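Gallardo Catering has begun work with Flitico on the automation of cold drink preparation at its Dumer staff canteen. This thread sets out what the change means for colleagues.

1/ Two arms will share one table with the usual bar items. A member of staff remains at the desk alongside whenever the station is in use.
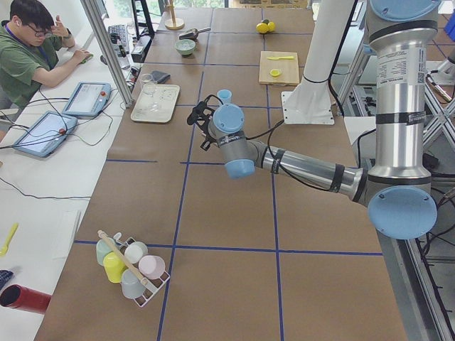 2/ Jobs and hours
No posts will be removed. The 22 colleagues on the counter rota keep their present hours. Two of them will move to the new role of station operator, with paid training from December.

3/ Operators will learn to use the teach pendants and to set out ice, fruit and glassware at the start of each shift.
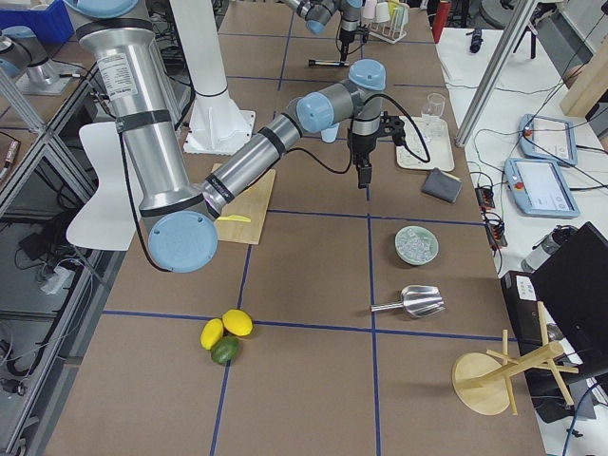

Both arms over the table, with the pendants on the white surface alongside.

4/ Staff told us that repeated slicing and scooping was the hardest part of a busy lunch. These tasks were therefore chosen first. Serving customers stays with our people.

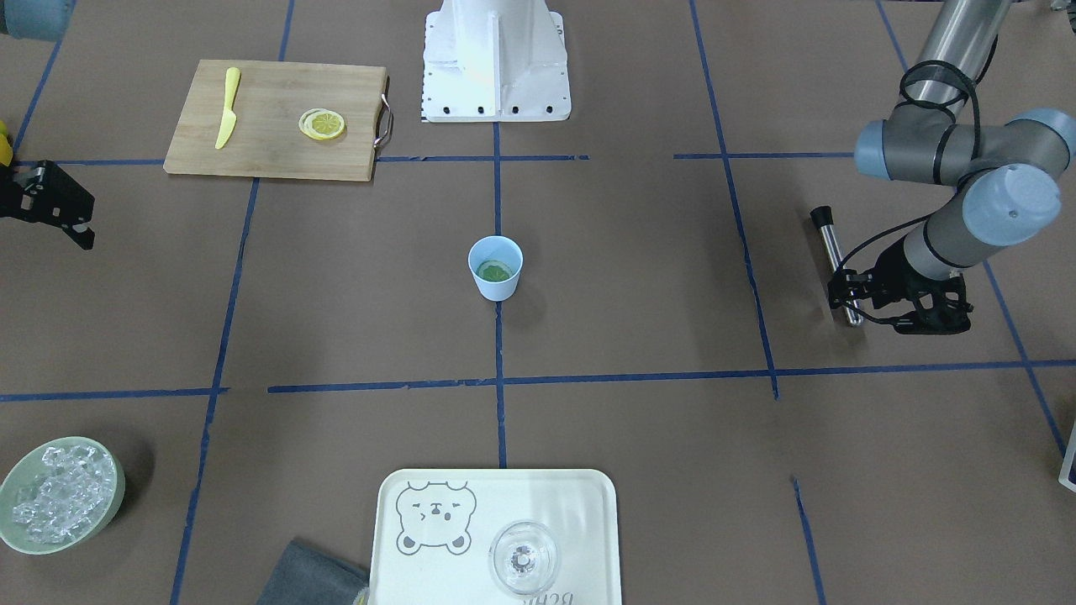 Lemon on the board, ice in the bowl, cup at the centre.

5/ Blue tape divides the table into cells. Worn tape should be reported to the shift lead — please do not patch it yourself.

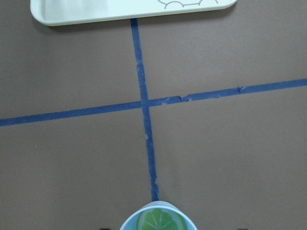 Tape between the tray and the cup, with wear near the crossing.

6/ Questions may be sent to Oliwia Sowa, Workplace Change, on extension 3361.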